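Support > Guides > Hiltideck > Section 4: Pitching on Snow and at Altitude

Hiltideck Two-Person Mountain Tent
Section 4: Pitching on Snow and at Altitude

Welcome to the part of the guide that most people skip until they are already cold. If you have only pitched your Hiltideck on a lawn or at a valley campground so far (and we do hope you have done that at least once!), please read this section all the way through before you carry the tent up high. Setting up on snow isn't hard, but it goes differently from setting up on grass, and you will be wearing thick gloves, breathing harder than usual and probably wanting your supper.

Everything below is for the standard Hiltideck with the four-pole frame. If you own the older Lalley body, which has sewn-in pole sleeves in place of clips, steps 5 through 7 are a little different for you, and there is a note about that further down.

4.1 Before you leave home

Lay everything out on a dry floor and check it against the packing card. You should have the tent body, the fly, four poles, the repair sleeve, the guy lines in their own small pouch, and the snow anchor bag. The anchor bag holds 6 fabric anchors, each with a loop of cord already tied on. Tent pegs made for soil are packed separately and are nearly useless in snow, so you can leave those behind on a winter climb if you are counting ounces.

Tie the long guy lines to the fly now, while your fingers work. It takes a few minutes at the kitchen table and feels like an hour in the wind.

Note: Mark the front door end of the fly with a bit of bright thread or tape. The two ends look very much alike in a headlamp beam.

4.2 Choosing and making a platform

1. Look uphill first. Stay well clear of any slope that could slide, any overhanging ice and any gully that might funnel loose rock. A flat spot in a bad place is still a bad place, however tired you are.

2. Mark out a rectangle larger than the tent. We like to leave at least 40 inches of extra room on the door side, so that you can kneel there to put on crampons without kneeling on the fly.

3. Stamp the whole area flat with your boots or snowshoes, going over it several times in both directions. Fill the low spots with loose snow from outside the platform and stamp those down too. Then leave it alone for a while so the snow can firm up. Have a drink and a bite to eat; you've earned it.

4. Run a shovel blade or the side of your boot across the top to level it. Any lump you leave now will turn to ice under you by morning and you will remember it fondly for the rest of the trip.

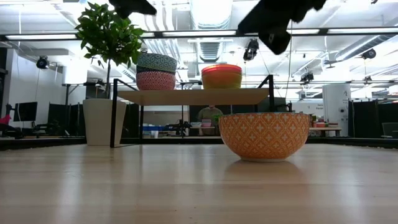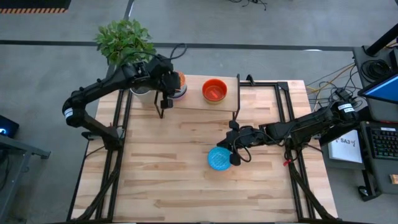

4.3 Raising the tent

5. Before you take the tent body out of its sack, clip the sack's tether to something heavy. Unroll the body with its foot end into the wind and put an anchor on the two upwind corners straight away.

CAUTION: Never let go of an unanchored tent, even for a moment and even in calm weather. Gusts on a ridge come without much warning, and an empty tent travels faster than you can.

6. Assemble the two long poles and check that every section is seated fully in the next one. Snow packed inside a ferrule is the usual reason for a pole that won't close. Tap it out, please don't blow it out, as the moisture from your breath can freeze the joint.

7. Cross the long poles over the body, set the tips in the corner grommets and fasten the clips from the bottom up. Add the two short poles last. In a strong wind, have your partner lie across the upwind edge while you do this. It looks silly and works very well.

Note for Lalley owners: Push the poles through the sleeves; don't pull them. Pulling separates the sections inside the sleeve, and then you'll have to fish for them.

8. Throw the fly over with the marked end at the door, buckle the corners and tighten them evenly, a little at each corner in turn.

4.4 Burying the anchors

9. For each anchor, dig a slot about as long as your forearm and deep enough that the anchor sits well below the surface. Cut a narrow channel for the cord, running toward the tent, so the cord pulls low and straight.

10. Fill the anchor with snow, lay it across the slot so the cord leaves it at 90 degrees, cover it and stamp it down firmly. Wait for the snow to set before you put any real tension on the line.

11. Work your way around the tent, then go back to the first anchor and tighten all the lines again. They always stretch a bit.

4.5 Living in it

Keep the top vents open, even in a storm. Snow can seal the lower edge of the fly overnight, and the vents are then your main supply of fresh air. Set an alarm and clear the walls from outside whenever snow builds up.

WARNING: Do not run a stove inside the closed tent. Carbon monoxide has no smell and can kill you. Headache, clumsiness and nausea may be mistaken for mountain sickness, so if either of you feels unwell, get out into fresh air first and sort out the cause after. Anyone whose altitude symptoms are getting worse needs to go down, in the dark if it comes to that.

Replacement anchors are sold singly under part number 141 and come with cord attached. The Yorath snow skirt, which zips to the lower edge of the fly, is covered in Section 5.

Filed under: Tents & Shelters, Winter Camping, High Camp

Contact Plekalico Support | © 2018 Plekalico | Back to top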